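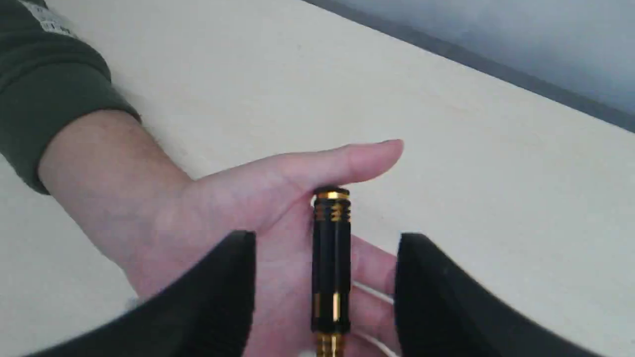

Fixing a gripper that pinches when it takes things from your hand

If you've built a pick-from-palm demo, you've had the moment. You hold something out, the fingers come down on either side of it, and instead of a nice clean lift you get a chunk of your own skin going along for the ride. Mine got me on a Wednesday, right in the pad under the thumb. No blood, one very rude word, and a whole afternoon of digging through logs!

I'm running a Fekard two-finger gripper on a Lirer arm, with the wrist camera looking down between the fingers. Skinny round things are the worst for this. They sink into the palm, so the fingers have to go low to get hold of them, and low is where you keep your hand.

Do all of this with a foam block first. Your hand comes back in at the very end, and only with a second person on the stop button.

Step 1. Find out what really happened

Pull the log for the bad grasp and look at the finger current and the wrist height side by side. I was sure I had a force problem. Nope! The wrist was 3 mm lower than the command at the moment of closing, and the force limit was doing exactly what I'd told it to do (which was too much, but we'll get there).

Step 2. Check the camera offset

My camera bracket had been off for cleaning in September and I never redid the calibration. Yes, I know. Kenza Abdel Rahman gave me the look I deserved. Put the calibration board flat on the table, run the routine from three heights, and compare the new offset with the saved one. If they disagree in Z, save the new one, restart the controller and check that it loaded. Mine didn't the first time, because the file was read-only.

Step 3. Turn the closing force down

The limit in my config was 4000 in raw units, left over from a job lifting metal blocks. I dropped it until the gripper just barely let go of my test piece, then crept back up. I ended at 1758. Your number will be different, so please don't copy mine.

Step 4. Make it stop on early contact

Open the grasp script and find the contact threshold. If current rises before the fingers reach the expected width, the gripper should open and the arm should stay put. Do NOT let it retreat upward while it's still closed. My old script did that, and it's the part that hurt.

Step 5. Run the foam

Press a shallow groove into a soft foam block, lay your object in it, and let the arm pick it over and over. I did 137 picks and checked the foam for dents after every batch. Anas Bensaid suggested rubbing chalk on the fingertips so the touches show up, and wow, that's so much easier than squinting at foam.

Step 6. Bring your hand back

Slow speed, palm up, forearm resting on the table so you aren't wobbling. Keep your fingers relaxed and your thumb out of the closing path. Any unexpected touch, hit stop and go back to Step 2. I still keep the speed at the slow setting for palm picks, and I'm not in any hurry to change it.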